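Home Kitchen Coffee Storage Cleaning Contact

How to keep coffee capsules in order in one small box

Mar 10, 2023
By Nokuthula Van Wyk

When we moved to the flat in Ralldale, I had capsules in four places. There was a paper bag in the cupboard, a bowl on the windowsill, two opened sleeves behind the sugar and a few pieces in the drawer with the spoons. In the morning I took what my fingers found first, and often it was the wrong one. My husband Riaan drinks only the strong coffee and I drink the mild one, so you can imagine.

Now we keep a small quantity in one flat box with a lid, and the rest stays closed in the cupboard. I explain how I do it. It takes little time, and you don't need to buy anything if you have a gift box or a tea box at home.

What you need

A shallow box with a lid that stays joined to the box. I prefer this kind, because a loose lid always goes somewhere else in the kitchen.
A dry cloth and a slightly wet one.
A free table with good light.
Your capsules, all of them, also those from the drawer.

Choose the box first

Before you do anything, put one capsule in the box and close the lid. If the lid doesn't come down completely, take another box. I bought my first one at Venter without trying this and it was too low by the thickness of a coin. I use it now for buttons.

The inside should be smooth. White plastic is good, you see every grain of coffee on it and you can wipe it. Cardboard is also possible if your kitchen is dry, but put baking paper on the bottom. Look at the corners too. Round corners are easier to clean, and square corners hold more.

Clean and empty

Take out whatever was in the box before. Wipe the inside with the wet cloth, then with the dry one, and leave the lid open while you prepare the capsules. If the box had tea in it, leave it open for a night. The smell of peppermint is very strong and it stays in plastic for a long time. Our box had no tea, but the box of my neighbor Ntombi Adams had, and she washed it 3 times.

Sort on the table

Put all the capsules on the table and make groups. I make the groups by color because it is the fastest, and we have only two: white and yellow-green. If you have many colors, make groups by strength, or by who drinks them.

Look at each capsule when you take it in the hand. The lid must be flat and whole. If there is a small hole in it, or coffee powder on the outside, don't put it in the box with the others. Put the used ones apart, too. A used capsule mixed with new ones will make everything smell, and it leaves brown drops on the white plastic.

Fill the box

First I put in the color we have more of, and then the other. It isn't necessary to make straight lines. I tried lines in the beginning, with every capsule standing on its lid, and it was beautiful until the first morning. Now I let them lie a little as they want. 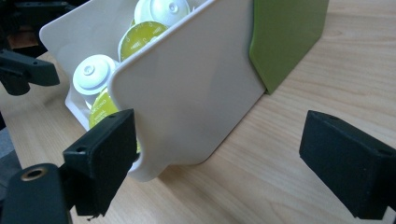
Three small rules are enough for me. The colors should be easy to see when the box is opened. No capsule should be higher than the edge of the tray. And I don't push. When you push on a foil lid it gets a dent, and some machines don't like a dented capsule. Ours makes a noise and gives half a cup.

If one capsule has no good place, turn it on its side before you decide that the box is full. A capsule is narrow at one end and wide at the other, so two neighbors that look in opposite directions need less space than two that look in the same direction. You will feel it when they fit – they stop rolling.

Keep one side for each color

This part I learned from Bongani Nkuna, who runs the coffee corner at the Clernwood library. He fills a much bigger box than mine, and he keeps one color on the left and the other on the right, always the same. People learn it after a few days and they take without searching. At home it works even better, since there are only two of us to learn it.

Begin at the left wall and go to the middle with the first color. Then begin at the right wall with the second one. If they meet in the middle and mix a little, leave it. You want to find your coffee when you are still half asleep, and for this a little disorder is no problem. 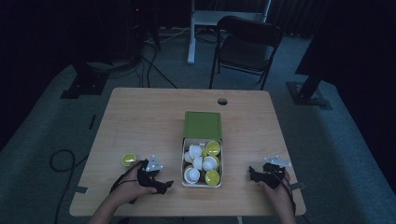

White to the left, yellow-green to the right, and one more yellow-green on the table.

Close it and try

Bring the lid down slowly with one hand. If it stops before the end, don't press. Open it, find the capsule that stands too high and lay it down. Then carry the box to its place and open it again. If everything has moved to one corner, the box is too big for the number of capsules you keep. You can fold a clean napkin and put it in the empty part.

Our box lives on the shelf by the machine, away from the kettle. Steam is not good for the foil and also not for the box. Don't keep it in the sun either. In September, when I wrote my first notes on this, I had it by the window, and the lid lost some of its color.

When to fill it again

I refill when one of the colors is finished, even if there is enough of the other. I take everything out, wipe the bottom, put the older capsules on top and the new ones under them. On the sleeve there is a date, but on the single capsule it can be hard to find, so the order in the box is the only help you have.

Once I wanted to save work and I ordered 200 capsules together from Gider. Please don't do this if your kitchen is like ours. They were under the bed until spring.

For guests I keep a few decaffeinated ones in a cup next to the box and not inside it. Zanele Mahlangu wrote to me that she puts a paper sticker on hers with the letter D, and I think I will do the same.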